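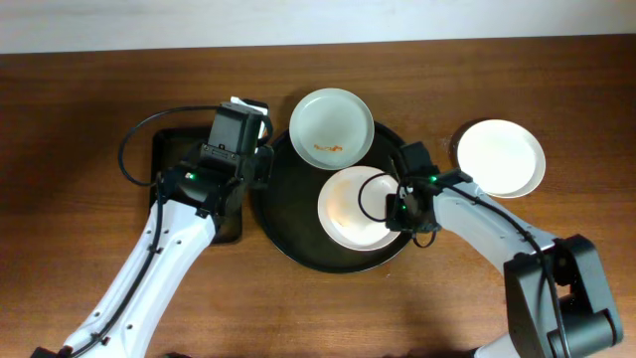
4. Trimming practice among indoor free-flight builders

4.1 What the builders mean by trimming

In the interviews the word "trimming" was used for two different activities, and we had to separate them before the answers could be compared. The first is the adjustment made at the building board, when the wing and the tail are set at their angles and the balance point is checked on two fingertips or on a simple stand. The second is the adjustment made in the hall, between flights, when the builder looks at the circle the model makes and changes one thing. Older members of the Nerbridge club used the word only for the second. Members who came to the hobby from radio-controlled models used it for both, and sometimes also for setting the control surfaces with a transmitter, a usage we left out of the analysis.

Of the 35 builders interviewed, only eight kept written records of their trimming. The records differ very much in form. One builder keeps a school notebook for each model, with the length of the rubber, the number of turns and a small drawing of the flight path. Another writes directly on the wing tissue with a soft pencil, and so loses the record when the wing is covered again. Most of the others told us that they "have it in the hands", and a few were a little offended by the question.

4.2 The order of adjustments

The instruction sheet of the Puseck kit, which almost all beginners at Nerbridge build first, recommends to start with the balance point, then to correct the glide, and only after this to add turns to the motor. We expected that experienced builders would follow the same order with more speed. The observations do not support this. Experienced builders often leave the balance point where it is and begin with the wing twist, especially on models that weigh very little. Loretta Villanueva, who has taught the beginners' evening for many years, explained it in this way:

"If I move the weight, I change everything at the same time. If I warp the tip a little, I know what I did. Later I can take it back."

The same preference for changes that can be taken back appears in the interviews with Ottar Solheim and Minoru Sugawara, although the two men build very different models and have never belonged to the same club. Sugawara makes the twist by breathing on the tissue and holding the tip until it cools. Solheim does not trust this method, as the twist may go away in a damp hall, and he uses thin paper tabs glued to the trailing edge.
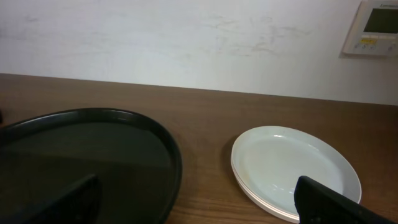 A second difference concerns how many flights are made before a change. Beginners changed something after nearly every flight, and when the model improved they could not say which change had helped. The experienced group usually repeated the flight with the same settings - in some cases three or four times - before they touched the model. When we asked for the reason, the most common answer was drift. The air in a heated hall is never still, and one bad circle may come from the ventilation and not from the wing. In February, when the heating at the Myklebust hall was working at full power, several builders gave up trimming completely and flew only for pleasure.

4.3 Old plans and missing information

The plan collection described in Section 2 holds some 700 sheets, and we examined them for trimming instructions. Figure 3, in that section, gives their distribution by decade. Very few sheets say anything beyond the position of the balance point. Where a note exists, it is short ("glide flat, then right rudder") and assumes a reader who has already seen the thing done. Jérémie Leblanc, who builds almost only from old plans, considers this normal. For him the plan is a list of parts, and the flying has to be learned from another person.

This view has a practical consequence for builders who work alone. Two of our respondents had come back to the hobby after a long break, with plans bought when they were young, and both completed a good model that they could not make fly. One of them wrote to the Prirnden newsletter for help and received answers that contradicted each other on the direction of the turn. The contradiction was only apparent, as some of the answers assumed a propeller with a different direction of rotation, but the sheet did not state this and neither did the letters. He finally took the model to a club meeting, where Sverre Magnusson bent the rudder with his thumb and asked him to launch it again with less force.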